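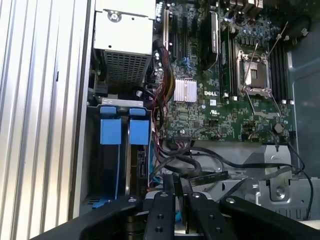
4.3 部品単位の再利用と記録の粒度

組織が保有する業務用計算機の更新は、多くの場合、資産台帳に登録された本体を単位として計画される。取得年度、設置場所、管理責任部署といった項目は本体に対して一件ずつ付与され、内部の部品は本体に従属するものとして扱われる。しかし、実際に本体が廃棄判定を受ける時点では、電源装置、記憶装置、メモリ、基板の消耗の度合いは一様ではない。デスクトップ型ワークステーションの筐体は、図1のドライブベイに見られる青い樹脂製ラッチのように、部品の着脱を想定した構造を備えることが多く、部品単位での取り外しそのものに大きな障害はない。それにもかかわらず部品の再利用が進まない要因は、構造の側よりも記録の側に求めるべきであると本研究は考える。

前節で述べたとおり、調査対象としたSendelstead地区の共同利用施設では、廃棄判定を受けた本体393台について、台帳の記載と保守担当者の作業記録との照合を行った。照合にあたっては、資産管理システムFusatonから出力した一覧を基準とし、紙で残されていた作業票を後から対応づける方法をとった。作業票の書式は部署ごとに異なり、部品の型番を記すもの、交換の有無のみを記すもの、備考欄に自由記述で残すものが混在していた。特に自由記述については、同一の部品を指すと思われる語が複数用いられており、語彙の統一に相当の時間を要した。

照合の過程で明らかになった第一の問題は、部品の来歴が本体の廃棄とともに失われることである。ある本体から取り出された部品が別の本体に組み込まれた場合、作業票には組み込み先の資産番号が書かれる一方、取り出し元の番号は省略される傾向が認められた。その結果、部品の累積使用期間を事後に復元することができず、再利用品に対する信頼性の評価は担当者個人の経験に依存することになる。Haruna(Nkechi Haruna)は、備品管理における同種の断絶を「従属物の脱落」と呼び、上位の対象が帳簿から抹消される際に下位の対象の情報も併せて抹消される手続き上の慣行を論じている。本節の結果は、この指摘が計算機の内部部品についても妥当することを示唆する。

第二の問題は、保管中の部品に対する責任の所在である。取り外された部品は、次の用途が定まるまで保守室の棚に置かれるが、この期間の部品は会計上いずれの部署の資産にも属していない。聞き取りでは、使用可能と判断した部品であっても、所属が定まらないために持ち出しの承認を得られず、同等品を新規に購入した例が報告された。このような購入は消耗品費として処理されるため、更新計画の費用には現れない。部品の再利用率を更新費用の総額のみから推定する従来の手法では、この部分が見落とされることになる。 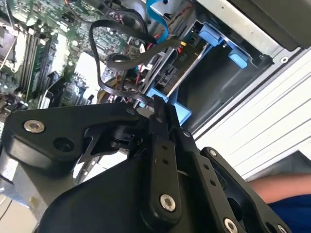
図2 開放した筐体の内部。緑色の基板とメモリスロット。

これらの問題に対し、記録の対象をどこまで細分化すべきかは自明ではない。基板上には多数の表面実装部品が存在するが、保守の現場で交換の単位となるのは、基板そのもの、あるいはスロットやベイを介して装着される部品である。したがって、記録の粒度は物理的な構成の細かさではなく交換作業の単位に合わせて定めることが適当である。本研究では、この考え方に基づき、部品を「単独で着脱され、かつ別の本体に組み込まれうるもの」と定義した。ケーブル類、固定用のねじ、化粧板などはこの定義から除外し、本体の付属品として一括して扱うこととした。

粒度の設定にあたり、Vasylenkoの二層台帳方式を参照した。同方式は、本体台帳と部品台帳を独立に設け、両者の対応関係を別表に保持するものである。本体が抹消されても部品台帳の記載は残り、部品がどの本体に装着されていたかを時系列でたどることができる。一方で、部品台帳の維持には継続的な入力作業が必要であり、対象が増えるほど更新の遅れが蓄積しやすい。本体1000台の施設を想定し、一台につき3件の部品を登録する場合、部品台帳の登録件数は3000件となり、現行の人員配置のままでは年度内の棚卸しに含めることが困難である。そこで本研究の試行では、登録を着脱が発生した時点に限り、着脱のない部品については本体台帳の構成欄を参照する簡略化を加えた。

試行は、同施設のうちProrlow棟に所在する2部署において実施した。作業者は、部品の取り外しに際して取り出し元の資産番号、部品種別、外観上の異常の有無を記入し、組み込みに際して同一の票に組み込み先を追記する。票を一枚にまとめたことにより、従来省略されがちであった取り出し元の記載漏れは減少した。ただし、外観上の異常の有無については判断が分かれる例が多く、端子部の変色を異常と見なすか否かで部署間に差が認められた。この項目については、判定基準を文言で定めるだけでは十分な一致が得られず、比較用の見本を備えることが望ましい。

なお、記憶装置については、情報の消去に関する規程が部品の再利用に優先して適用されるため、本節の議論の対象から外している。消去の完了を証する書面が本体単位で発行される現状では、部品単位の台帳を導入しても書面との対応づけが別途必要となる。この点は、資産管理と情報保全という所管の異なる規程の調整を要する課題であり、第5節で改めて検討する。

本節の結果には、いくつかの限界がある。調査対象が単一地区の施設に限られること、廃棄判定の基準が施設固有の内規に基づくこと、ならびに作業票の保存状態に部署間の偏りがあることから、得られた傾向を他の組織に直ちに適用することはできない。特に、保守業務を外部に委託している組織では、作業票の所有権が委託先に属する場合があり、照合の前提となる資料の入手自体が制約される可能性がある。

関連する論考
・備品台帳における抹消手続きと従属物の扱い
・共同利用施設における保守作業票の書式比較
・計算機の更新計画と消耗品費の計上区分
・二層台帳方式の運用上の課題

最終更新:1月
お問い合わせ:資産管理研究部会 編集担当 | 無断転載を禁じます | ページの先頭へ戻る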